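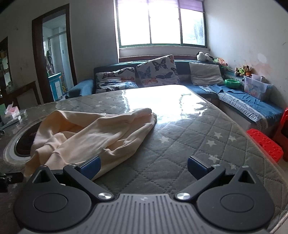

The Big Room Reset, Plarusley Apartments

January is my favorite month for pulling a home apart and putting it back together, and this one was a joy from start to finish! We have 700 square feet on the second floor at Plarusley, and nearly everything we own seems to end up in the main room sooner or later. Laundry, mail, booklets, tissue packs, chargers, bags inside other bags. So we cleared a morning, made a big pot of tea, put the good radio station on and got going.

This page is mostly for my sister and for the folks in the Adebisi Street swap group who asked how it went. Scroll at your own pace, and write to me if you spot something you want (the list of giveaways is at the bottom).

The star cover
I love this thing so much. Gray, quilted in diamonds, with pale little stars scattered over it. It makes even a gray winter morning feel cozy, and crumbs show up on it right away, so they get picked up right away. I found it at Lolico when I was only supposed to be buying hooks. We use it as sorting space. Whatever comes off a shelf or out of a pocket goes onto the stars first, and it doesn't leave until it has somewhere to go.

Pale cloth, any pale cloth
My weakness! Cream, beige, oatmeal, I bring it all home. Anything soft and cream-colored gets dropped in a heap the second I walk in, and then I forget I own it and go looking for another one. The new rule is that pale things get folded the same day. I fold in thirds, lengthwise first, then roll up from the bottom, and they stand up nicely in a drawer. You can see every one of them when you pull it open, and I've been wearing tops I hadn't seen since last spring.

Morning light
The window in the main room is a treat. You get that hard white shine on anything glossy, and every fine scratch and smear shows itself. I used to pull the curtain and pretend. Now I clean by it! Go over a shiny surface with a barely damp cloth while the sun is on it, then move your head from side to side and you'll find the streaks you missed. I use Sekano soap flakes for that, a pinch in a bowl of warm water, and then a second cloth with nothing on it.

The 60-minute sort
Babatunde Akinola from downstairs taught me this one and I will be thanking him for years. Set a timer for 60 minutes. Everything out, nothing put away yet. Paper with paper, cloth with cloth, anything small and mysterious in a pile of its own. When it rings you stop, even if you're on a roll, and have something to eat. The putting away comes after lunch, and it goes so much faster when you can see what kind of stuff you have too much of. (For us: paper. Always paper.)

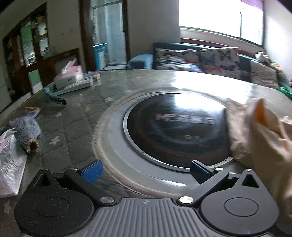

Papers and booklets
Stacking them is easy and I do it beautifully. Reading them, well. I went through a pile of manuals, flyers and old school booklets and kept the ones for machines we still own. Those went into one folder with the receipts clipped inside the front cover. The recipe leaflets went to my sister, who will cook from them, which is more than I ever did.

The dark wooden shelves
This was the big job and my favorite one. Boxes, papers, a bit of everything, packed in the way shelves get packed when you've lived somewhere a while. I did the top shelf standing on the step stool, singing. Heavy boxes down low, things we reach for daily at chest height, holiday things up top. I bought storage tubs too, and the whole lot came to $87, including a long flat one that slides under the sofa like it was made for it.

Round and round
A robot vacuum in a lived-in room is a great little motivator. You can't send it out until the floor is clear, so the floor gets cleared! I give ours a proper clean every couple of weeks: lid wiped, dust bin emptied, brush pulled out and the hair snipped off with small scissors, then a soft dry cloth around the rim. It also likes to be turned over so you can check the wheels. Lay it on something padded for that part. Threads from knitted things are the worst for wrapping around the brush, so I check for socks before I press start.

Blue knits
There is a lot of blue in this house and I'm not sorry. Knitted blue things keep turning up in little bundles, and I've started a basket for them by the door. Next time I'm doing wool wash in the bathroom sink, all of it at once, and a long afternoon with the darning needle.

By the bathroom
White tile, light blue cabinet, and I think it's the prettiest corner we have. It needed very little. I moved the spare towels in there from the hall, and now the hall closet has a whole free shelf, which I keep opening the door to look at.

The sofa and the purple curtain
Dark sofa, bright window, purple at the side. I ended the day there with my feet up. The curtain is staying forever. The sofa cushions got taken outside and beaten with a tennis racket, and I recommend it to anyone who has had a long week.

Up for grabs
For the swap group: two desk lamps, a cake tin with a loose bottom, a bag of yarn ends (mostly greens) and a stack of picture frames without glass. Leave a note in mailbox 154 and I'll set your things outside the door any evening after six. The cake tin is spoken for if Babatunde asks first.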